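Search this site Go

How I Fold Laundry at a Table (and Finally Empty the Chair)

By Kirstin MacAulay
May

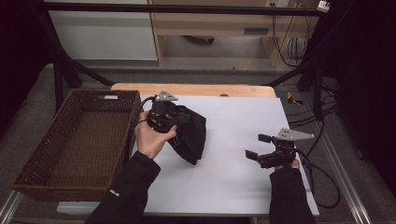 3,578 words on the old version of this page, now trimmed way down. Reading time: 3 minutes and change

Okay, so the old version of this post was a monster, and several of you wrote in to say you gave up somewhere in the sock section. Fair! I've cut it back to the part people ask me about, how I get a pile of dark T-shirts and long sleeves folded on a table without losing an entire evening to it.

First, the setup. I used to fold on the bed, which is soft, so everything I smoothed out went right back to being lumpy. A table is so much better. Mine is light wood and I put a plain white board on top, which gives me a flat surface where I can see what I'm doing with black clothes. (Black on dark wood at 9 p.m. is a recipe for inside-out shirts.) If you don't have a board, a clean piece of poster board taped down at the corners does the job.

Then the basket. I like a low rectangular wicker one with a handle slot at the end, and it goes on the table, to the left of the board. On the table, please! Mine lived on the floor for years and my back complained every single time. I start with it empty and it's only for finished things. The unfolded pile goes on a chair to my right. Lefties can flip the whole arrangement.

Now the folding.

1. Pick up one thing. Grab it anywhere, lift it a little way off the board and let it hang. Gravity does a good bit of the untangling for you. If it's still a ball, give it a shake or two.

2. Look for the tag. With black fabric this is my favorite trick, because a crumpled black shirt is just a blob until you find the label. A side seam tag tells you where the side is, a neck tag tells you which end is up, and either one tells you if the thing is inside out. My sister-in-law in Viltilgate sews a scrap of bright ribbon into the hem of everything that came without one, and I've started doing it with the kids' stuff too.

3. Lay it down face down, collar away from you. Pinch the two shoulders and pull them apart gently, then do the same at the hem. Now smooth from the middle out with flat hands. Don't skip the armpits, that's where the wrinkles hide!

4. Fold one side in to about the middle of the collar. If there's a long sleeve, bring it straight back down along the fold so it lies parallel to the side. Same on the other side. You should have a long skinny rectangle now. If it's a wedge, open it up and do it again, it takes a few seconds.

5. Bring the hem up toward the collar and stop a little short. Then fold in half once more, or in thirds if your drawers are shallow like mine.

6. Into the basket, folded edge up. I stand them in a row like file folders instead of stacking, so I can pull one out later without wrecking the rest.

That's the whole routine for shirts. Twenty pieces is a decent load for one go at my house. After that I get sloppy and start folding sleeves into weird little wings, so I put the basket away and come back for round two.

A few odds and ends from the comments on the old page:

Slippery fabrics. Workout tops slide all over a smooth board. I put a dish towel under them and fold on that. Kashyap wrote in to suggest a slightly damp towel, but I tried it and ended up with slightly damp tops, so I'm sticking with dry.

Lint. Wipe the board before you start on the darks. I fold all my darks first now and the towels dead last, and the fuzz situation is so much better.

Sweatshirts. Same steps, but skip the last fold. Three layers of fleece will just spring open at you.

Folding boards. A reader sent me a Zustemo, one of those hinged flip-flap ones, and it's fun, and my youngest will fold shirts with it until she runs out of shirts. The shirts come out all the same size. I find it slower than hands, and it's one more thing to store, but if it gets a kid to help I'm all for it.

Fitted sheets. No. Separate post. I mean it this time, I have most of a draft.

One more thing on timing. Fold while the clothes are fresh out of the dryer if you possibly can. Darks that sit in a heap overnight hold onto every crease, and then you're smoothing each one twice. When I do miss the window, I toss the load back in with a damp washcloth for a few minutes on low and carry on like it never happened.

If you've got a good method for hoodies with those really huge hoods, leave it in the comments, mine still look like they've swallowed something.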